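Learning Amharic script as an adult: how did you do it?

Forum: Languages and Learning > Amharic and Tigrinya
Page 1 of 1

hulia_reader
Hello all! I've just finished my second month with the fidel and I'm so taken with it that I had to find somewhere to talk about it. I'm using the Mastilau course, the one with the grey workbook, and I can now read shop signs out loud at a speed that makes my neighbour very patient with me. What I'd love to know is how the rest of you learned the characters. The course wants you to go row by row, every consonant with all seven vowels, before you're allowed near a real word. I did two rows like that and then cheated and started on words. Am I storing up trouble?

Sallby
Not at all, I did the same. Row by row is how children learn it, chanting, in a room with other children chanting. An adult alone in a kitchen is a different matter. I learned the characters in my own name, then my sister's name, then bread, milk, coffee, house. After that the gaps were small enough to fill in on the bus.

penny_ferns
I'm going to disagree, in a friendly way! I skipped about in the chart for most of a year and to this day I mix up the sixth and first orders in the rows I never drilled. The patterns do repeat (a little leg here, a ring there) but the irregular ones only stick if you've seen the whole row laid out together. Two weeks of dull copying would have saved me ages.

Saron Assefa
Moderator
Lovely thread. I teach an evening class and I have people of both sorts. My own view is that the chart should be on the wall from the first evening and the words should start on the same evening. Read the row, then find one word that uses something from it. ቡና, buna, coffee, is a good first one, two characters and everybody remembers it. Then ቤት, bet, house. Now you can read ቡና ቤት, which is a coffee house or a bar, and you've read something off a real street on your first night! 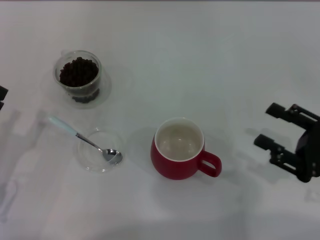
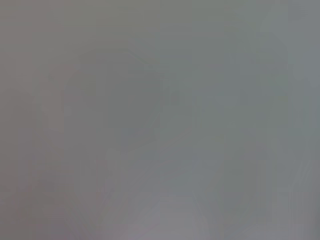

I also ask people to say the word before they write it, every time, even if they feel silly. The hand learns quickly and the ear gets left behind. Look at ቡ and ቤ side by side and you'll see the same letter wearing two different vowels, and it's much easier to keep hold of that if you have both sounds in your mouth.

hulia_reader
Oh this is wonderful, thank you. I'd read buna without noticing that the two words shared a letter. I went straight back to the workbook and there it was on the same page!

tomasz_k
Can I be the grump? I think learning the script first is overrated altogether. I spoke for a year using Latin letters and by the time I came to the fidel I already knew 1000 words, so reading was just a matter of recognising old friends. My cousin started with the script and gave up before she could ask for directions.

penny_ferns
But which Latin letters, tomasz? Every book spells it differently. I've got one with a dot under the t, one with an apostrophe, and one which doesn't mark the ejectives at all. I learned half a dozen words wrongly from that last one and had to be corrected by a very kind man selling onions.

tomasz_k
Fair point about the ejectives. I did have an audio set alongside, so I never trusted the spelling much. I'd still say speak first — but I'll give you that one.

Sallby
The script doesn't solve everything either, mind you. It doesn't show you which consonants are doubled. አለ can be "he said" or "there is", and you just have to know from the sentence. I was quite cross when I found out. I'd learned all those shapes and still had to guess!

Saron Assefa
Moderator
Yes, alä and allä. People in my class groan every time. Guessing is half of reading in any language, though, and you get quick at it. Read things where you already know the story.

gwen_on_the_hill
Jumping in as another beginner. Has anyone used the Alemayehu readers? Short folk tales, big print, word list at the back. I do 90 minutes on a good evening and I'm on the second book. The hyena one made me laugh out loud, and laughing at something in a new alphabet is a feeling I'd recommend to anybody.

penny_ferns
Yes! I love those. The word lists are in fidel order, so you have to know your rows to look anything up. I rest my case.

hulia_reader
Ha, all right, I'm going back to row three tonight. Gwen, is the first book too hard for someone with 200 words or so to their name?

gwen_on_the_hill
Not a bit. Start with the tale of the two goats, it says nearly everything twice.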